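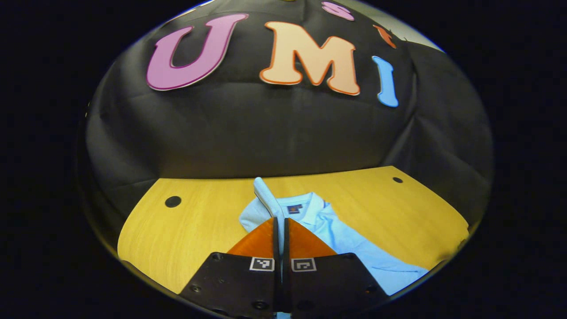
Um cliente da Tutetby escreveu que perdeu duas semanas de gravações porque cada operador segurava a pinça de um jeito, e perguntou se a gente tinha alguma regra escrita. Temos. Vem junto com o kit agora.

Kaletti - pinça manual para coleta de demonstrações
Ref. Kerau 13

O que vem na caixa
Pinça manual montada
Jogo de 4 marcadores de reposição
Guia de boas práticas Arrieta (impresso, 5 páginas)
Maleta

Peso: 900 g sem a câmera. Câmera vendida separadamente.

Regras de uso - resumo do guia
Marcadores sempre limpos e inteiros. Marcador riscado, troca. Não cola fita por cima, nem transparente.
Lente: pano seco antes de cada sessão.
Calibração no começo do turno e depois de qualquer queda. Qualquer uma mesmo, até da altura da mesa.
Tecido: pegar pela borda ou pela manga, camada única sempre que der. Botão e zíper ficam fora dos dedos.
Abrir os dedos por completo antes de aproximar. Fechar devagar, sem tranco.
Mão livre fora do campo da câmera durante toda a demonstração.
Demonstração com erro não se apaga - marca como falha e segue para a proxima.
Mesa e fundo iguais do começo ao fim da série. Mudou alguma coisa, abre série nova.

Manutenção
Conferir parafusos da carcaça todo mês. Dedos gastos: pedir o par, nunca um só.

Garantia
Não cobre carcaça furada ou colada pelo usuario. Marcadores são item de consumo.

Prazo e frete pelo formulário de orçamento. Pedidos feitos em fevereiro já saem com a versão nova do guia; quem comprou antes pode pedir o PDF pelo mesmo formulário, sem custo.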